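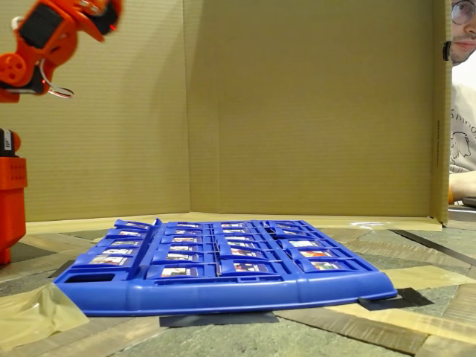
Jastley Neighbourhood Centre is looking for people who are hard to impress. Condori, the small outfit upstairs from the bike repairers, has agreed to open its robot work to the public for one day in October, and we've been asked to find the public. We want watchers who'll sit through the dull bits, write down what happened and ask why. Our own position is that we've been to a few robot demonstrations and came home from most of them knowing less than we were told we would. Still, this one at least has a modest sort of task: an orange arm with a pair of jaws, a blue game board in the Guess Who style lying on the floor, and small picture cards to deal with. There's a folded cardboard backdrop behind the board and masking tape on the floor around it, and how much of the job gets easier once everything is taped into place is the first thing we'd like answered.

Home | What's On | Room Hire | Get Involved | Contact

CALL FOR OBSERVERS: CONDORI OPEN DAY

Condori calls its system Fono. The flyer says Fono "plays alongside people". We don't know what that means and would like somebody to find out. Does it pick a card because it has worked out which one it wants, or because a person at a keyboard has told it? Does it know when it has missed? If a child bumps the board a few centimetres to the left, is that the end of the afternoon? They may have very good answers. We just haven't heard them yet, and the flyer spends a lot of ink on the future of play.

What you'd be doing

You'd be part of a group of observers at one of 2 sessions, morning or afternoon, in room 402 of the Treltska Building. Each session has a 45-minute block where the arm is run on the board and you watch. You'll have a sheet with columns for what was attempted, what happened, and whether anyone stepped in. Please fill in the last column with particular care. Hands have a way of drifting into demonstrations to straighten things up, and people in the audience politely forget they saw it.

After that there's a tea break, then questions. Oğuzhan Yüksel from Condori will take them. He has promised not to show slides, and we intend to hold him to it. Sibel Çınar will chair and will cut off speeches from either side of the room.

Some of you will get a turn setting the board yourselves. We pushed for this. Condori wanted its own staff to lay out the cards every time and we said that was a good way of finding out how well Condori's staff can lay out cards. The agreement we reached is that observers may set up half the runs, provided the board stays within the tape. One run with the board shifted has been pencilled in for the end of each session — "if time permits", in their words. Ask about it early.

Who we're after

Adults, or over-fifteens who come with an adult. You don't need to know anything about robots. People who've worked in a cannery, on a sorting line, in a pharmacy or anywhere else where small things get picked up and put down all day would be very welcome, as you'll know what a fumble costs. Retired teachers too, as you can tell when somebody is answering a different question from the one asked. If you already think robots are marvellous you can still apply. Same if you think they're a racket. Just write down what's in front of you.

You'll need to be comfortable looking at something near floor level for a fair stretch. Chairs and cushions are supplied, and there's a lift. If you need a spot with a better line of sight, tell Hacer when you apply and she'll keep one.

Money and conditions

Condori has given the centre $700 towards the day. It goes on tea, room hire, printing and bus fares, and we're telling you so you can weigh up our report accordingly. Observers aren't paid. Bus fares are refunded on the day, so hang on to your ticket.

The sheets belong to us. Condori gets a copy when you do and has no say over what goes into the write-up. It asked to see a draft for "accuracy of tone" and we've declined. You can leave at any point, and you don't have to be photographed. Filming on your own phone is allowed during the runs, including the ones that go badly. We had that put in writing.

How to apply

Send a few lines to Hacer Gökçe at the front desk, by email or on paper, by 2019-05-26. Tell us which session suits and describe one machine you use at home that doesn't do what it said on the box. No CVs, please. We'll reply to everyone, and there'll be a waiting list if it fills up.

We use cookies to remember your preferences. Accept | Manage settings

Comments

Nelu Ilie: Put me down for the morning. Twenty years on a packing line and every new machine worked perfectly on the day the bosses came through. Will we be allowed to mix up the cards?

Sibel Çınar: Yes Nelu, in the observer runs. Please still send Hacer your few lines, I can't sign you up from here.

Aurelia Nägeli: Bit harsh on a small local business, I reckon. They didn't have to open the doors at all. I'll come, but I'd like it on record that I'm hoping it goes well for them.

Nelu Ilie: My machine is the bread maker, by the way. Email to follow.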